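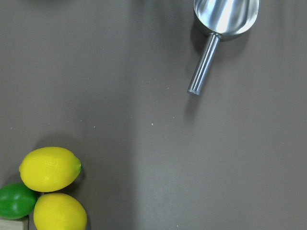
The lemons at Mullar start to color in late fall, but the work that decides how good they will be is done months earlier, mostly in August, mostly before ten in the morning.

Idris Rosser has run the grove for twelve seasons. It covers the south face of a low hill and holds 600 trees, nearly all of them lemon, with a few rows of bitter orange along the road that were there before he came. He sells to two bakeries, a restaurant supplier and a small syrup maker called Gresier. The rest goes to a weekly market stall run by his business partner, Zuleica Portela.

"People ask me when lemon season is," Rosser said. "On a lemon tree you can have flowers, green fruit and ripe fruit on the same branch. There is a heavy crop and a light crop. That's as close to a season as it gets."

The heavy crop at Mullar is picked from November into spring. The light one comes in summer and is smaller, with thinner skin and more juice. Portela charges the same for both. The bakeries want the winter fruit for its rind, and the syrup maker will take either.

**Water**

Most of the August work is watering. The hill drains fast, and a lemon tree that dries out while the fruit is small will drop a good part of it. Rosser used to flood the rows every second week, the way the previous grower did. He switched to drip lines in his fourth year, after a summer when the lower trees yellowed from too much water while the upper ones curled from too little.

The lines have their own problems. Foxes chew them, and the emitters clog with lime. Kwadwo Ayaaba, who handles irrigation, walks every row once a week with a bag of spare fittings and a bucket of weak vinegar solution for soaking the blocked ones. He turns the water on at five in the morning and is usually finished checking the upper block by eight.

He looks at the leaves more than the soil. A thirsty lemon leaf folds inward along the middle, like a shallow boat. If it is still folded at sunrise, the tree needs water that day. If it folds only in the afternoon, he leaves it alone.

**Picking**

Lemons don't ripen much after they are picked, so color matters less than size and feel. At Mullar the pickers carry a metal ring. Fruit that passes through it stays on the tree. Fruit that doesn't is clipped, twice: once a little way up the stem, and again flush with the button. The second cut keeps a stub from puncturing the lemon next to it in the crate.

Pulling is not allowed. A pulled lemon often loses its button, and mold gets in at the hole. Picking stops when the trees are wet, too. The oil glands in the rind are tight in damp weather and break easily, and the oil burns the skin brown within a few days. After rain the crew waits until the middle of the day, or doesn't pick at all.

Each crate then sits in the shed for several days. The rind gives up a little moisture and becomes less brittle, and any damage shows itself before the fruit is sold. Portela sorts at a long table under the north window. Bruised fruit goes to juice, scarred fruit goes to Gresier, and clean fruit goes to the bakeries and the stall.

**In the kitchen**

One of the bakeries, Amine, gets its delivery on Wednesdays. Vitória Rebelo opened it with a short list of pastries and has kept the list short. Her lemon tart takes the zest and juice of the same fruit, and she won't use lemons more than a week after they reach her.

She grates the rind straight into the sugar and rubs the two together with her fingers until the sugar feels like damp sand. It then rests, covered, for an hour. The sugar draws the oil out, and she says this does more for the flavor than adding extra juice, which only makes the curd sour and slow to set.

The curd is cooked over a low flame and taken off early, when it coats a spoon but still runs. It goes through a sieve while hot. Butter is stirred in last, a piece at a time, once the bowl can be held comfortably in both hands.

For home cooks her advice is mainly about buying. Choose lemons that feel heavy. A light one is usually thick in the pith or has been stored too long. Waxed fruit is fine for juice, but for zest it should be scrubbed under hot water and dried. Whole lemons last about 12 days on a counter and several weeks in the refrigerator if they are kept in a closed bag. Cut ones should be used the next day. Zest freezes well and juice freezes very well, in an ice tray.

**Cold nights**

Frost is the one thing Rosser still loses sleep over. Cold air runs downhill and pools behind the road wall, and the bottom rows have been hit in two of the past several winters. He has opened gaps in the wall to let it drain. On bad nights he and Ayaaba also run water along the lowest rows, which gives back a little heat.

Sølve Lie, a grower on the next hill, pulled out his bottom rows and planted olives there. Rosser has thought about doing the same. For now he has put the bitter oranges' seedlings in the coldest corner, where they will be used as rootstock if they come through.

The stall opens again in the first week of November. The marmalade usually sells out before noon.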